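Three days on Odel after the summer boats stop

The off-season timetable is short, the beds are cheap, and most of the island is still open if you know which door to try.

12/04/2018

The Werkeo ferry leaves Endska from the far end of the fish dock, and in the off-season it leaves once in the morning and once in the afternoon. In summer there are boats all day and a line of cars back to the grain silo. In October, when I went, I bought my ticket ten minutes before departure and had a bench to myself.

The crossing takes 93 minutes. There is a snack counter that sells coffee, cheese rolls and a yellow soup that I had twice. The upstairs lounge is heated, the downstairs lounge is quieter, and the outside deck is worth standing on for the last part of the trip, when the boat comes in between the two breakwaters and turns itself around in a very small harbor.

Odel has a year-round population of 300. It is long and narrow, with one village at the ferry landing and a scattering of farms and summer houses up the middle. One paved road runs end to end. You can walk it in a day if you start early, and the bus driver will stop for you anywhere along it if you wave.

Where to stay

In high season visitors choose between the big hotel on the hill and whatever rooms are left. The hotel closes at the end of September. After that there is the Mahasneh guesthouse, two streets back from the landing, which stays open all winter except for a couple of weeks in January.

It is a tall brick house with seven rooms over three floors. Mine was at the back, with a view over a vegetable garden and a slice of the sea. It had a double bed, a writing desk, a radiator that worked very well and a shower that took a while to warm up. I paid 60 a night with breakfast, which in July would get you half a room at the hotel. Breakfast was rye bread, boiled eggs, smoked fish, butter and two kinds of plum jam, laid out on the sideboard from seven until the eggs were gone.

Call ahead. The owners do not always answer email in the off-season, and if no one is booked they may be over in Endska for the night. There is a second option at the north end, a pair of cabins rented out by the farm shop, but they have wood stoves and no other heat, and you need a car or a good deal of patience with the bus.
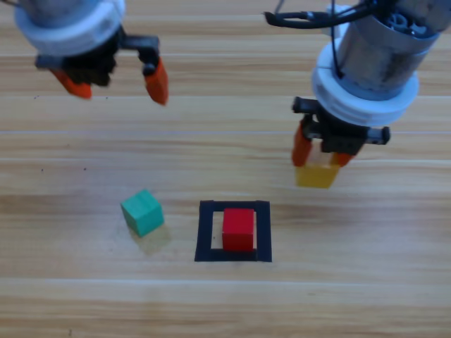 The bus, which is a white minivan with the route number taped inside the windshield, meets both ferries and makes two other runs up the island and back. The schedule is posted at the landing and at the grocery store. The two did not agree while I was there, and the one at the store was correct. Pay the driver in coins or small bills.

Bikes are the other way to get around. The rental shed by the harbor is locked after September, but the grocery keeps four bikes in the back and rents them by the day. Ask at the register. Check the brakes before you sign for one. The road is flat for most of its length, though the wind comes from the west nearly all the time and you will be pedaling into it on one leg or the other.

The south end

I spent my first full day walking south. The road out of the village passes the school, the fire station and a churchyard with a low stone wall, then turns to gravel at the last farm. From there a marked path goes along the top of the shore to the light.

The path is easy but wet. I wore ordinary walking shoes and regretted it within the first half hour, where the trail crosses a field that had turned into a shallow pond. Rubber boots would have been better, and the guesthouse has a row of them by the back door that guests can borrow. I found this out when I got back.

The light itself is automatic now and the tower is open only on summer weekends. You can still go around the outside and down the concrete steps to the landing stage, where the supply boats used to tie up. There are close to no trees at this end, so bring a hat. I ate my lunch against the south wall of the old oil store, out of the wind, and watched a pair of seals work their way along the rocks.

On the way back I took the inland path, which goes through the only real woods on the island. It is mostly pine, planted a few generations back to hold the sand. The signs are painted on the trunks in yellow and some of them have faded to nothing. When in doubt keep the sound of the sea on your left.

Eating in October

Three places serve food after the season. The harbor café is open for lunch every day but one, and the day changes. It does fish soup, fried herring with potatoes, and a good apple cake with thick cream. The bar across from it has burgers and frozen pizza and is where people go in the evening. The bakery has four small tables and makes sandwiches until the bread runs out, usually by early afternoon.

For dinner I went to the bar once and cooked twice. The Mahasneh has a kitchen on the ground floor that guests can use, with a gas stove and enough pans for a big family. The grocery sells local lamb from a freezer near the door, along with potatoes, carrots, onions and cabbage from the farms. Fresh fish is sold off the boats in the morning when there is any. Bring your own bag for it.

Do not expect fresh salad or a choice of wine. The store gets its delivery on the morning ferry, and if the ferry is canceled the shelves stay the way they are. One of the women at the register told me that the longest gap in recent years was five days, and that the first thing to go was milk. 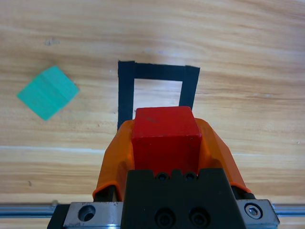 Evaristo Tlapale

The north end is a different kind of country. The land rises, the fields are bigger, and the road climbs to a low ridge before dropping to a beach that faces open water. I took the morning bus to the last stop and walked back, which I would recommend over doing it the other way, as you get the wind behind you.

There are 200 wooden steps from the parking area to the sand. They are in good shape except for a short stretch near the bottom where the handrail is missing. The beach is wide at low tide and almost gone at high tide, so look at the tide table on the board at the top before you start down. In summer there are lifeguards and an ice cream truck. In October I met a man with two spaniels, and later a couple picking through the weed line for amber. They had found a few crumbs of it and kept them in a pill bottle.

The farm shop is a mile or so back toward the village. It is in a converted cow barn and sells wool, sheepskins, candles, honey and jars of pickled beets. It also has a coffee machine and a bench in the sun. From September on it runs on an honor system, with a cash box on the shelf and a notebook where you write down what you took. I took honey and a pair of gray socks, and put the socks on right there.

Past the shop the road goes by the old windmill, which has no sails, and the island museum, which has two rooms. The museum is locked in winter but there is a phone number on the door. I called it and someone came down on a moped and let me in. The first room is about fishing and has a fine collection of net floats. The second has furniture from a captain's house, a model of the first steam ferry and a wall of school photographs going back to the time of glass plates. Admission is whatever you want to leave in the dish.

If the boat does not run

Werkeo cancels sailings when the wind is strong from the northwest, and it does so more often from October through March. The decision on the afternoon boat is usually made by noon and is posted at the landing and read out on local radio. Your ticket is good for the next sailing and you do not need to change it. You do need somewhere to sleep, so tell your guesthouse before you go out for the day if the forecast looks poor.

My own return was on time, with a swell that kept most passengers in their seats and closed the soup counter. I would still leave a spare day at the end of the trip, and I would not book a train out of Endska for the same evening. The last one goes shortly after the afternoon boat gets in, and the station is a twenty-minute walk from the dock, uphill.

Getting there: Endska is on the coastal rail line. The dock is signposted from the station. Foot passengers on the Werkeo ferry do not need a reservation outside the summer months; cars should be booked the day before.

Money: There is one cash machine on Odel, inside the grocery, and it is available only during store hours. The café and the guesthouse take cards. The bus, the farm shop and the museum do not.

What to pack: Waterproof jacket, warm hat, flashlight. There are no streetlights beyond the churchyard.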